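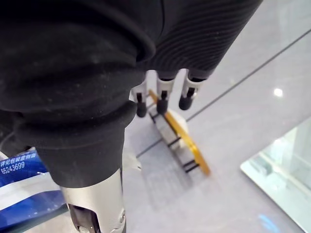

## Cemden Bench Surface, Series 2

The Cemden Bench Surface is a replacement worktop for laboratories, teaching workshops and repair rooms. It is supplied by Vaststead to schools, colleges and public institutions and can be fitted to most existing frames without drilling.

### Specifications

| Item | Detail |
|---|---|
| Finish | Smooth, pale gray |
| Length | 1000 mm |
| Depth | 1000 mm |
| Weight | 81 lb |
| Brackets supplied | 2 |

Panels may be joined side by side. The joining strip is ordered separately and should be requested at the time of purchase – strips from Series 1 do not fit.

### Care

Wipe with a soft cloth and mild soap. Scouring pads and solvent cleaners will dull the finish and are not covered by the warranty. Hot equipment must be placed on a stand.

### Ordering

Institutional orders are accepted in writing and must include a delivery contact and a room number. Orders received by January 31, 2022 will be shipped in February. Panels are delivered flat and require two people to lift.

Questions about fitting should be sent to Ningsih Sitompul, Technical Sales. Returns and warranty claims are handled by Faizal Chin at the Vaststead warehouse.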